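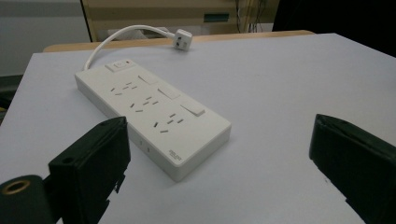 Developers using the Lonberg interface library had asked, in reply after reply on the product forum, for a data grid that keeps its column settings when the page is reloaded. One of them wrote that restoring widths by hand took more code than building the grid itself. Lonberg 4, released in January 2021, adds this as a built-in setting.

The new version is available to all holders of a current licence. It contains a rewritten Grid component, a new Form Builder, changes to the Tree component and a revised set of type definitions.

Grid: saved state

The Grid component can now store column order, column width, sort direction and active filters. State is written to the browser's local storage by default. Developers who prefer to keep it on a server can pass their own read and write functions in the grid's configuration object. Each grid needs a unique key. If two grids on one page share a key, the second will overwrite the first, and a warning is written to the console.

State is versioned. When the column set in the configuration no longer matches the saved one, the grid keeps the settings for columns that still exist and drops the rest. The previous behaviour in the separate state add-on was to discard everything. The add-on is no longer needed and should be removed before upgrading — loading both will cause the sort event to fire twice.

Grid: rendering

Rows outside the visible area are no longer kept in the document. The grid holds a buffer above and below the viewport, set to 10 rows by default and adjustable up to 200. Larger buffers make fast scrolling smoother at the cost of memory. Fixed row height is still required for this mode. Grids with variable row height continue to use the older renderer, which has not been changed in this release.

Form Builder

Form Builder, developed under the working title Dukwood, creates forms from a plain JSON description. It supports text fields, number fields, date pickers, drop-down lists and file inputs. Validation rules are declared next to each field and may refer to other fields in the same form. Error messages are taken from the active language file, and any message can be replaced for a single field.

Forms can be nested inside grid rows for inline editing. Nested forms do not support file inputs in this version.

Tree

Drag and drop between two trees now respects the read-only flag on the target. Keyboard movement has been brought into line with the Grid: arrow keys move the focus, Enter opens a node and Escape cancels an edit. The old key map can be restored with one option.

Upgrading

Projects on version 3 will need changes in the following places:

The attach method has been renamed to mount. The old name still works but is marked as deprecated.
Grid events now pass a single object in place of separate arguments.
The skin files have been merged into one stylesheet, with colours set through CSS variables.

A migration guide and a script that reports affected calls are included in the download package. The script only reads source files and does not alter them. Version 3 will receive security fixes until the end of April.

Availability

Lonberg 4 can be downloaded from the customer area or installed from the private package registry. Licence terms are unchanged. A trial build with all components enabled is offered on request.

About the publisher

Prokopenko Software develops user interface components for business web applications. Its products are Lonberg and the charting library Trestthorpe. A release of Trestthorpe compatible with the new Lonberg stylesheet is in preparation — until then, charts placed inside Lonberg layouts will keep their present colours.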